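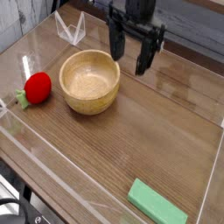
Good afternoon, and thank you all for coming back so promptly from the coffee, which I gather was rather good today. I'm going to talk about the planner behind Jemia, and mostly about one small part of it, the bit of code that sits between "I know where the thing is" and "I'm closing my fingers now". We call it the approach stage and it has had more of my evenings than I care to admit! Let people look at the slide for a moment, then start with the bowl. The fingers are wide open and one of the tips is just above the back of the rim, and the strawberry is lying on its side over to the left. For a person that's no puzzle at all. For a planner it means the gripper, with its fingers spread, is a good deal wider than the thing it wants to pick up, and that bowl has to be treated as a wall until we're safely past it.

(Slow down here, I always rush this part.)

When Duván Inga and I began, back in October, we did what most people do and planned the whole motion in one go. You hand over a start and a goal, the planner thinks for a bit, and out comes a lovely smooth path. The trouble was that the goal kept shifting. The perception side, Tendside, would send a slightly better guess of where the toy was, and we'd throw the lovely path away and begin again, so the arm would stop and start like a learner driver at a roundabout. (Pause, they may laugh. They may not.)

So we split it. There's a coarse plan that only cares about getting near, and a fine one that takes over for the last stretch and is allowed to nudge itself. The fine one gets 900 milliseconds to make up its mind, and if it can't, it backs off and asks for a fresh look.

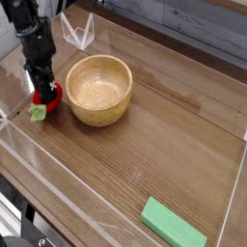
Soft things are where this really matters, because a soft thing doesn't have one proper outline. A cloth folds, a plush toy squashes, and the mesh you stored last week is only a polite suggestion. Lerato Mnguni rewrote our contact check so that it expects some give. It used to treat any touch that came early as a collision and pull the arm away, and now it compares the push it feels with what it would expect from something squashy, and carries on if the two agree. I'd like to spend a minute on that, so skip the slide on file formats if we're short of time.

Clear plastic next. Mention the glare! Depth readings through acrylic are patchy, and a bright streak on the table can look like a hole in the world. We keep the tray walls in the model by hand and let the camera argue about everything else.

Then the replay tool, Danance. We have 2594 logged attempts and it will run any of them against a new version of the planner overnight, which saved us in the week I swapped two axes. Tell the axes story if the room is friendly.

Leave 6 minutes for questions. Someone will ask about speed, so have the timing chart open in the other window, and remember to repeat each question for the people at the back.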